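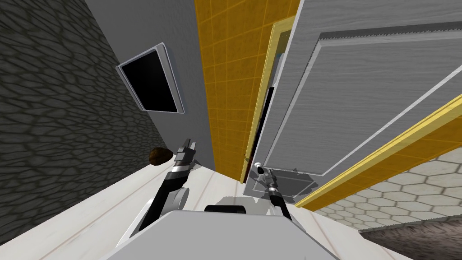

Sim view over the robot's shoulders, left gripper open, small brown thing beside it.

A thread on how I spent a week on a planner that had nothing wrong with it. 11 May 2026, for the benefit of whoever inherits this repo.

The job is easy to say. Two arms, one mobile base, a simulated flat. Drive up, pick up the small brown lumpy object, put it somewhere else. In the asset list it's item 455. The team calls it the potato. There is a bread faction and we don't speak to them.

Our planner is called Koubek. It's a sampling planner with a trajectory smoother bolted on the end, and it lives inside Graltum, our control stack. Graltum is older than it looks and has opinions about units.

Symptom: the left arm would get nicely lined up with the potato, fingers open, and stop. No error. Log says "goal reached". Potato, by any reasonable measure, unreached.

First guess was collision padding. The object sits on a pale surface right by a dark stone wall, and if you inflate the wall enough there's no room left for a gripper. So I cut the padding. Same stop, same cheerful log line.

Second guess was perception. That wall has a cobbled pattern with dark outlines all over it, and our segmenter loves an outline. It found 3 potatoes in one run, two of them masonry. I fixed that with a depth check and felt marvellous for as long as it took to rerun.

Still stopped short. At this point I blamed the smoother, rewrote half of it, and put it back.

Please admire the decor while I'm here. Cobbled wall, mustard tiles, hexagons on the floor past the door. The flat comes from a scene generator called Wollwood, which picks its textures at random and stands by every one of them. Good for training. Hard on the eyes by late afternoon.

Anayeli Huerta then asked which frame the goal was in. I said the base frame, obviously. She asked whether I'd checked. I said obviously again, a bit louder, and went to check.

Goal was in the base frame. The tolerance wasn't. Graltum reads position tolerance in millimetres, Koubek hands it over in metres, and a helper function between them "converts" by multiplying. It had been multiplying twice. Our arm was allowed to be out by a distance longer than the arm.

So the planner was right. It had been told that anywhere in the general neighbourhood of the potato would do, and it went there promptly.

The fix is one line. The helper dates from November and has my name on it, as git was keen to mention.

Reran the whole grasp set overnight, 3863 episodes. More than 870 that used to end with a polite hover now end with something between the fingers. Plenty still fail, mostly on the approach near walls, so I'm putting some of that padding back.

Also added: tolerances now carry a unit in the type, and the log prints the final distance to the goal next to "goal reached". Should have been there from the start.

Next up is the Cletthorpe branch, where the right arm is meant to deal with the door while the left one is busy. Currently they take turns, like people in a narrow hallway. Patch is up for review if anyone fancies it. Bread faction welcome.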